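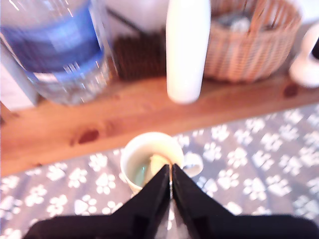 Chapter 7
Comparing Two-Finger Grippers on Household Tasks

7.1 Scope of the Chapter

Chapter 6 treated grip force as a property of the gripper alone. The values given there were measured on steel test blocks, with the block centered between the fingers and the arm at rest. Those values are needed to size a motor. They are a poor guide to how the same gripper performs on a mug, a basket or a plastic bottle.

This chapter compares two grippers of the parallel type, the Villa and the Plotunura, under one test procedure. Both mount on the same arm and run under the same controller, so that differences in the results can be assigned to the fingers and the drive. The Villa has flat, square-ended fingers. The Plotunura has fingers that narrow to a point.

Fingertip shape matters most where the target is partly enclosed. An open cup is the usual case. A pointed tip can enter the mouth of the cup and close on something inside it while the wide part of the finger stays above the rim. A square tip of equal stiffness needs a larger opening. The cost of the point is contact area: less of the finger touches the object, and the object may turn about the line of contact when it is lifted.

The tests also vary the camera position. A camera mounted on the wrist keeps the fingertips in view throughout the approach, but the gripper body fills the lower part of the view and the closed fingers hide the target at the moment of contact. Motion of the arm blurs the background. A fixed camera has neither fault, but must be calibrated to the arm base, and any error in that calibration appears directly as an error in tip position.

7.2 Terms Used

Trial. One approach, one closing of the fingers, and one release. A trial that is stopped by the operator is recorded as a failure.

Entry clearance. The smallest distance between the outer surface of either finger and the inside of the rim during entry, in millimeters.

Tip offset. The distance between the commanded and measured tip positions at the end of the approach.

Each gripper was run for 200 trials at the Cerkcombe bench. Closing speed was held at 10 mm per second. Trials in which the cup was moved by contact with a finger are listed separately in Table 7.2, whether or not the grasp was completed. The procedure follows Beneš, with one change: his limit of 63 N on closing force is replaced by a limit set for each object.

Readers who have not worked through the Tyagi calibration exercise in Chapter 5 should do so before Section 7.3. The tip offset figures cannot be interpreted without it.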